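Grasp planner notes, part 4 or so

Quick one tonight, it's past 11 and the sweep is still chewing.

So. Last time I said the pregrasp sampler was "basically done". It was not basically done. Spent most of June finding out how many places in Patunix you can mix up a quaternion order. Three, so far. Two were mine. The third was in the mesh importer and Godelieve Michiels found it in the time it took me to make tea.

Where things are now. The loop is: reset sim, drop one object on the floor, park the gripper up high, render, segment, fit a rough axis, sample candidates, score, pick, go. 100 candidates per reset. I had it at 8 while debugging and forgot to put it back, wich explains a whole week of terrible numbers. Sigh.

Long fat objects are fine. The axis fit is just PCA on the masked points, and on anything bottle-ish it does what you want. The trouble is anything with a bit sticking out the side. The points from the sticking-out bit drag the main axis over, the planner comes in twisted, one finger lands on the thin part and you're squeezing nothing much.

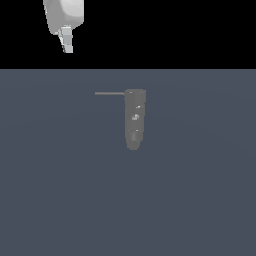
Reset state, gripper parked. Thick body plus the thin rod off to the left, my problem child.

Gray on blue-gray doesn't help either. I was thresholding on color (I know, I know) and the mask edges were mush. Switched to the segmentation buffer from the renderer, which is cheating, but I want to debug one thing at a time. Real masks later. No shadow in this render setup so the old trick of using the shadow to guess height is out as well.

What I changed for the axis:

- voxel downsample first, so dense patches don't get extra votes
- split the cloud by local thickness, fit only the fat part
- keep the thin part around as an obstacle, don't throw it away!!

That last one cost me an evening. I dropped the thin points completely and the planner happily closed straight through the rod. Collision checker had nothing to complain about, as far as it knew the rod didn't exist.

Numbers, for whoever likes numbers. Ran 3,818 resets with the Tekberg set of meshes, side-arm objects only. Old fit gave me 1,822 grasps that passed the lift check. So under half. The new fit is the one running right now, I'll put the result in the next post and not before, becuase last time I quoted a half-finished run and Mafalda Godinho still brings it up.

Other stuff, no order:

Approach height is a constant. Should not be a constant. It's on the list.

Wrote a small replay viewer, reads the log, lets you scrub through candidates with the scores next to them. Ugly. Use it every day. Will push it once I rip out the hardcoded paths.

Seeds! Log your seeds. I had a lovely failure on the fat-body-thin-rod kind and couldn't get it back, the seed was only printed to the terminal and I'd closed the terminal.

Still not sure about the thickness cutoff. It's a hand-picked number per mesh scale and that smells. If anyone has done this with a medial axis thing and it wasn't painfully slow, please mail me.

Sweep's at reset two thousand something. Going to bed.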